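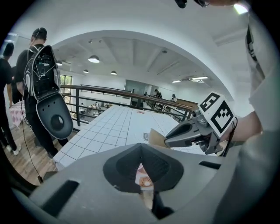 4.2 Laying the breakfast table

1. Place the Jesstead table mat with the square grid uppermost. Smooth it from the centre outwards.

2. Identify the outlined drawings on the mat: a milk bottle and two round plates.

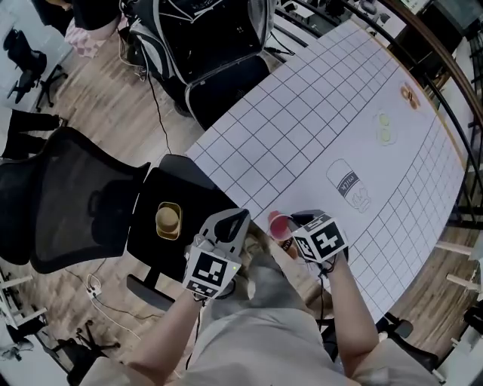
3. Set each item down one at a time, keeping 2 cm clear of the table edge.

Note – spare cups and bowls may be kept on a nearby seat until required.

4. Lift the red cup and turn it upright before setting it down.
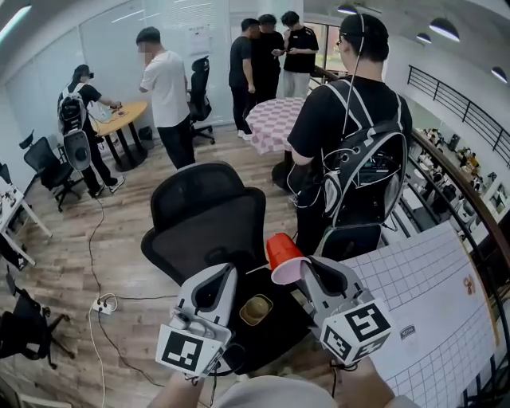 Fig. 9 Red cup on its side, held above the table

Caution: do not stack cups on the grid.

5. Keep the walkways clear and move unused chairs to the wall. 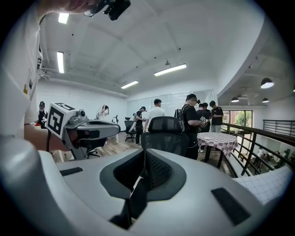
Fig. 10 General view of the room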